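# Chapter 7: Reading a Board in the Middle of a Game

I learned chess from my aunt, Aicha Kamel, who never once started me from the opening position. She'd hand me a half-played mess and say, "Okay, who's winning?"
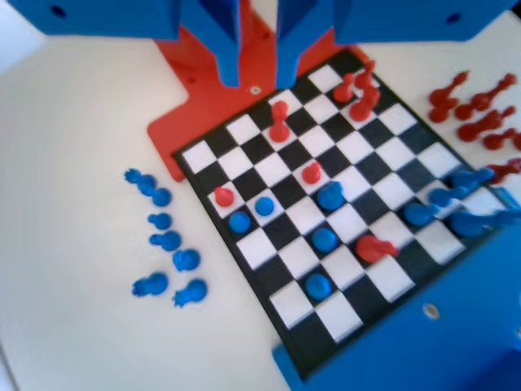 **How do you work out who is ahead when you walk in on a game?**

Add up the pieces first. Give a pawn one point, a knight or bishop three, a rook five and a queen nine, then compare the two totals. After that, look at how safe each king is, and only then start hunting for moves.

That's the whole chapter in a nutshell, but of course there's plenty more to chew on! In Chapter 6 we played through complete games from the first move, and I asked you to keep score on paper. Now we're going to drop in somewhere in the middle, with no notes to lean on.

Red and blue sets get the same treatment as black and white ones, by the way. My first set was red and blue (a Gaber travel set with a missing bishop, replaced by a bottle cap), and it took me ages to stop thinking of red as "the other white." If your colors are unusual, agree on who moves up the board before you do anything else. Pawns only go forward, so you really can't read a position until you know which way forward is.

Pieces get knocked over, too. When Marwa Ouali and I ran the beginners' table at the Cerkatham club, we had one rule for it: stand the piece up on the square where it fell if both players agree, and call one of us over if they don't. Pieces that straddle two squares get nudged to the middle of one. Say "adjusting" before you touch anything - it's good manners, and in a tournament it saves you from having to move that piece.

Before you read on, get your own set out and try this:

1. Play ten moves each with a friend, quickly, without much thought.
2. Swap seats.
3. Take two minutes to add up both sides in silence.
4. Compare your totals and talk through any difference.

My friend Noemi Esposito still beats me at step three, and I've been at this since college. Keep your totals handy, we'll use them in section 7.1, where we look at trades and when a knight is worth giving up for three pawns.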